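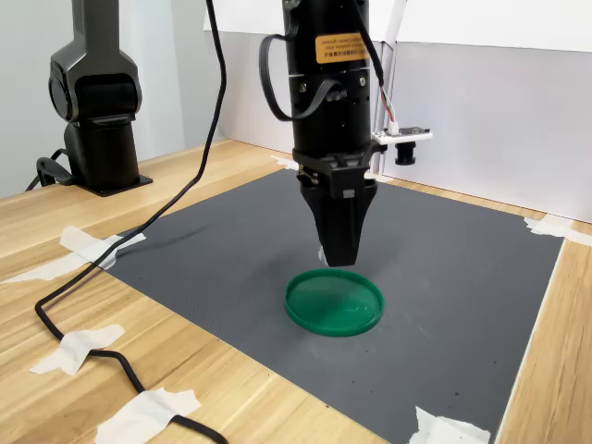
How long should bread dough rest in a cold kitchen?

Archie Paterson
My kitchen sits at 16 degrees C until noon, and my loaves come out like bricks. I give them 2 hours, as my aunt in Nisgate always did. Should I wait longer?

Taka
Oh, I feel for you! Go by size and let the clock be – mine needs about 3 hours in March, and it's lovely when it has doubled. 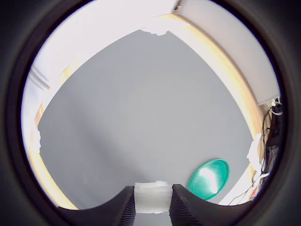

Then poke it gently, and if the dent fills back slowly, into the oven it goes.

Dow
More yeast. Works for me.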